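I want to speak up for the clothes people leave on furniture. Somebody should, and I've been on the losing side of this argument at home for long enough that I've had time to get my case in order.

It started in April, with a talk at the library. Covadonga Casado runs the home and garden evenings there, and she'd booked a speaker on what the poster called "the resting house." I went with my neighbor Naomi Khaemba (there was cake, I won't pretend otherwise). The idea was that every object in your house should be able to go to sleep at night in its own place, and that anything still out at bedtime is costing you peace of mind. The speaker wanted us to walk around for ten minutes before bed with a basket and collect the strays. Sofas came in for special punishment. A sofa, she told us, is for sitting, and the minute you put a sweater on it you have made a closet.

Well, yes! I have made a closet. I have made a very good closet, right by the front door, where I take my sweater off.

Naomi thought the talk was wonderful and went straight out and bought baskets. I went home and sat next to my cardigan and got more and more annoyed, and this column is what came of it.

My first complaint is that the whole resting house business assumes clothes come in two kinds, clean and dirty. Clean goes in the drawer and dirty goes in the hamper. But any person who has ever worn a jacket knows there's a third kind, and it's the biggest kind of all. I mean the thing you wore for two hours to go get milk. It isn't dirty, so you'd be silly to wash it. It doesn't feel quite right going back in with the folded stuff either. You'll want it again at six when you take the trash out. So where does it go? In my house it goes over the arm of the couch, and at six I know exactly where it is.

My husband's answer to this was a hook. We have hooks. We put up a whole rail of them from Hillach, a nice one, and it was full inside of a week with bags, the dog's leash, an umbrella, and a coat that belongs to my sister. I have yet to see an empty hook in any house I've visited. Hooks fill up with things that never move, and then the things that do move go on the couch, where they were headed all along.
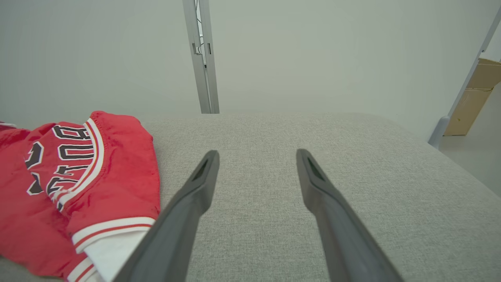
The Idahosa Street Reader, No. 26, page 24

Take a red Bulls-style top bunched up on a gray cushion, the big black letters upside down and half folded under. If I walked past that in somebody's living room, I'd think a person lives here and they've got a team, or at least they like the look of one. I'd like them a bit already. And there's all that seat left over! You could sit down with a sandwich and never touch a sleeve. I can't for the life of me see an emergency in it.

I'd also argue – and this is where Naomi stops speaking to me – that slippery, shiny sports stuff was never meant to be folded in the first place. I've tried. I raised two boys who played everything, and I have folded warm-up jackets into perfect squares and turned around to find them sliding off the pile like fish. The fabric doesn't want it. You can hang them, sure, if you have an empty hook (see above). Otherwise you drop them on something soft and they're perfectly happy, and when you pick them up and give them a shake, the creases mostly go.

Now, I'm going to be fair, because Ruth Ellwood reads these before they're printed and she'll write in the margin if I'm not. There's a limit. One garment on a couch is a garment on a couch. By the time you've got five or six you can't tell what's in there, and the bottom one has been there since somebody's birthday, and guests have to do that awful hover while you scoop up an armful and say "sorry, sorry, just shove it over." I've done the scoop. It's not dignified. I also give the speaker full marks on wet things. A damp towel on upholstery is a crime, and I'd say the same about anything with mud on it.

Jaxon Lavoie, from across the street, has the best system I've come across, and he got to it by being lazy. He has a footstool at the end of his couch, an old Tronden one with the stuffing going, and that's the only seat in the room that's allowed to have clothes on it. When it's full, it's full, and he has to deal with it before he can put another thing down. He doesn't do it on any schedule. Some weeks it's every day and some weeks he just wears the same sweatshirt. His living room looks great, by the way, and I've looked hard for something wrong with it.

What I can't go along with is the bedtime patrol. I tried it for most of a month, so I'm not talking off the top of my head. Every night around with the basket, picking up my cardigan and his fleece, carrying them upstairs, putting them away. And every morning I came down cold, went back up, got the cardigan and brought it down again. I was basically walking my own sweater up and down the stairs like a pet. Multiply that by a household and I don't see where the peace of mind comes in. My knees certainly didn't get any.

And I missed the evidence, which sounds funny, but I did. When my boys were home I could come in the door and read the couch. Jacket on the left meant the older one was back from practice. If there was a jacket and a backpack, he was back and hungry. No jacket at nine at night meant I should probably make a phone call. They're grown now and live in other states, and when the younger one visits he still takes his top off over his head, leaves it inside out in a heap on the same cushion, and goes to look in the fridge. I don't pick it up. I used to holler about it every single day, and now I walk around it and let it be until he leaves.

Yayra Mahama read a draft of this and told me I'm being sentimental, and that she has four kids under twelve and can't find her couch. I take the point. If I had four kids under twelve I'd probably own baskets too, and I'd want everyone else to get their stuff off the seats by supper. Her rule is that whoever's jacket it is has to sit on it, and she says they've all got very wrinkled jackets.

So by all means clear the couch when company's coming, and clear it if it bugs you. But I'd like us to quit treating one top on one cushion as a moral failing. My cardigan is on the arm of the sofa as I write this. It's ten past four and I'll need it in a couple of hours when I take out the trash.

Letters for the next issue can go in the box at the library desk. Naomi, I know you're going to write one, and please keep it to a page.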